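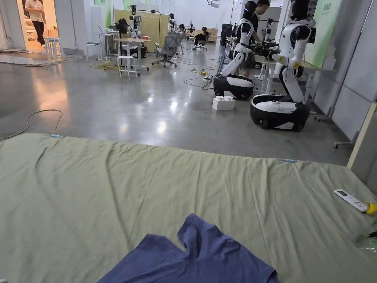 Bedroom Reset Assistant, part-time

Stillside is hiring two people to put bedrooms back in order at our Manzano apartments. Shifts start at 10 a.m. and run three hours.

You will straighten and clip sheets, fold clothes left on the bed, return remotes to the nightstand and throw out used packaging. Small items get sorted into trays by room. Creased sheets are smoothed by hand or changed if stained.

You need to be able to bend, lift a mattress corner and stand for a full shift. Housekeeping or laundry work is useful but we will train you. Bring closed shoes.

Pay is $100 per shift, paid every second Friday's payroll run. Start in December.

To apply, send a short note on your past work to Fung-ping Wei at the Stillside office. Interviews are with Golshifteh Shirazi.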